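Our Robotic Theatre, Three Years In
Olvera Surgical Centre staff pages
Updated 2026-08-16

When I was asked to put a gallery together for the staff pages, I said yes before I'd thought about it properly, and then I spent a good many lunch breaks looking through files and getting distracted by old rosters. I've been a scrub nurse here for longer than I care to add up, and the robotic theatre has changed my working day more than anything else in that time (including the new car park, which people still bring up at every meeting).

A bit of background for the newer faces. Suturing at the console is the part everyone asks about at orientation, and it's also where our trainees put in the most hours. There are 4 practice blocks on the roster now, which came in last March after a fair bit of lobbying from the nursing side, and we've kept our seats in them ever since. I'm rather proud of that!

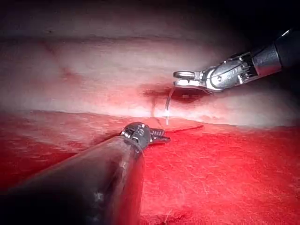
Needle driver at upper right, grasper at lower left, and the suture thread hanging between the two.

What I miss, if I'm allowed to miss anything, is standing elbow to elbow. In the old set-up I could read a surgeon's shoulders and have the next thing ready before they asked. With the surgeon across the room at the console, we've all had to learn to talk, and to talk in whole sentences. Simão Bettencourt, our surgical lead, was a famously quiet operator and he'll tell you himself that it took him the better part of a year to start narrating. Now we can't stop him. He says "thread coming across" and "closing" and "hold there, please" like a man calling a square dance, and the bedside team answers back every time.

The jobs around the edges have shifted too. Our sterile processing crew had to learn a whole new set of trays, and there was a rough patch when instruments were coming back faster than anyone could turn them around. Two people from that crew have since moved into a coordinator role looking after the Trultier trays and the instrument log, and the pay went up with the title, as it should have. The first version of the log was a spreadsheet with 10 tabs. We don't speak of it.
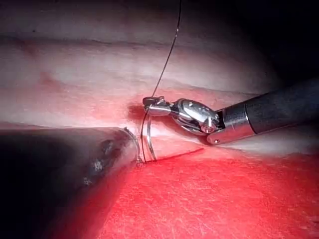
Passing a curved needle is all in the wrist, and it's a funny thing to watch somebody's wrist habits come through a metal one. After a while you can pick who's at the console from the way they line up a stitch. Our younger trainees tend to be fast and a little abrupt, and the ones who came over from open surgery fuss with the angle first, and I have a soft spot for the fussers. You also have to get used to judging tension by eye, and that's a proper skill that deserves more credit than it gets.

As for sore backs, the surgeons report fewer of them. The bedside assistants would like it noted that theirs are about the same, and that the step stools are still the wrong height. I've passed this on again.

If you'd like a turn at a practice block, and that includes ward staff and anybody from processing, put your name on the sheet outside the tea room. Groups are kept to 6 so everyone gets a decent go. Bring a jumper, it's freezing in there.

More galleries: Day Surgery, Recovery, Staff Barbecue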